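Recogida de demostraciones (aprendizaje robótico)

La recogida de demostraciones es el proceso por el que se reúnen ejemplos de una tarea física, ejecutada o guiada por personas, con los que después se entrena un sistema de control. Sus defensores la presentan como alternativa a la programación explícita de movimientos. Sus críticos señalan que buena parte del esfuerzo de programar se traslada a quien maneja el equipo, donde resulta más difícil de medir y de pagar.

Procedimiento

Una persona dirige el brazo o la pinza, a distancia o con la mano, mientras se registran las imágenes y los movimientos. Cada ejecución completa recibe el nombre de episodio. La tarea se repite cambiando la posición de los objetos, la luz o el recipiente, con la esperanza de que el sistema no memorice una única disposición. Cuánta variación hace falta es una cuestión sin respuesta aceptada, y las cifras que circulan suelen proceder de quienes venden el método.

Muchas colecciones incluyen una cámara pequeña en la muñeca. Ofrece una vista cercana del contacto entre pinza y objeto, a costa de perder el entorno: lo que queda fuera de su campo no existe para el modelo, salvo que otra cámara lo recoja.

Tareas de cocina

Los utensilios domésticos aparecen con frecuencia en estas colecciones, en parte porque son baratos y en parte porque quedan bien en las presentaciones. El acero inoxidable plantea además una dificultad conocida. Las paredes pulidas de una olla devuelven reflejos curvados de las baldosas y manchas de brillo que varían con el punto de vista, y un modelo puede asociar el éxito a un reflejo en lugar de a la posición del borde. Las tapas presentan el mismo problema, agravado porque la propia pinza oculta una parte de ellas al sujetarlas.
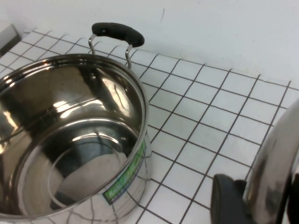

La colección Griltora

Griltora es un conjunto de 478 episodios grabados por la empresa Tillero en 3 cocinas de la localidad de Flullholm. Se publicó el 21 de abril de 2022 con la afirmación de que bastaba para enseñar «manipulación doméstica general». La documentación que lo acompañaba no definía qué se entendía por general ni indicaba cuántas ejecuciones se habían descartado antes de la publicación.

En octubre del mismo año, Beryl Naylor, del taller Tapley, publicó una revisión de los episodios. Según su informe, todas las grabaciones eran obra de 2 operadores con hábitos muy parecidos, y 6 de las tareas anunciadas como distintas eran variantes de un mismo gesto de agarre. Tillero respondió que la uniformidad facilitaba el entrenamiento, argumento que Naylor consideró cierto e irrelevante para la afirmación original.

Críticas

La objeción más repetida se refiere a la selección. Cuando los intentos fallidos se eliminan, el sistema carece de ejemplos de cómo recuperarse de un agarre torcido o de una tapa que resbala. Algunos grupos conservan los fallos con una etiqueta, aunque los criterios para asignarla varían de un anotador a otro.

También se discute la evaluación. Es habitual probar el modelo en la misma encimera donde se grabaron los datos, con los mismos objetos, y comunicar el resultado sin esa precisión. Las comparaciones entre colecciones tienen por ello un valor limitado.

Véase también

Aprendizaje por imitación
Teleoperación
Sesgo de selección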